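Hurkden Word List

What is it?

Hurkden is a small collection of everyday words used by families who play home-made table games. It holds 70 entries, gathered from rule sheets, scribbled notes and a lot of happy arguing about what to call things. Do you say "den", "home" or "base"? All three are in here, and I love that they are!

What's in the download

words.txt - the list itself, one entry per line
places.txt - where each word was heard
notes.txt - longer remarks on 29 of the entries
old/ - the two earlier versions, kept for anyone who likes to compare

Each line in words.txt has the word, a plain meaning and a sentence showing how it is used, with tabs in between. Plain text, UTF-8, and it opens in anything.

How the words were gathered

Most came from the Menzies evenings, where people brought their own games and taught them to each other. I wrote down the words as they were spoken and checked the spelling with whoever said them. A few came by post (one on the back of a seed packet - a lovely one, "nudgeback"). Words that only turned up in shop-bought rules were left out.

Known gaps

Card games are thin. Words for cheating are very well covered, perhaps too well. Some meanings overlap, and I've let them, as with "pen" and "yard", which both mean a marked-off patch of the table where pieces are safe. Players still disagree over whether a piece touching the line counts as in.
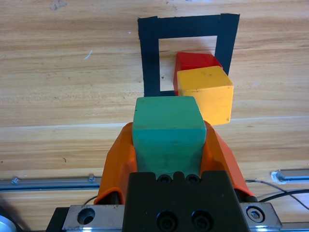

Using the list

Copy it, print it, change it, read it out at parties. If you pass it on, please keep the name Hurkden with it and say what you changed. The Memomis spelling game already uses an older version, so expect a few differences there.

Sending in words

New words are very welcome! Put the word, what it means and where you heard it in an email or a pull request. One word is plenty. Please leave out children's surnames.

Changes

10/1/25 - added place names, fixed the tabs in notes.txt, took out two doubles

Kept by Lukian Koval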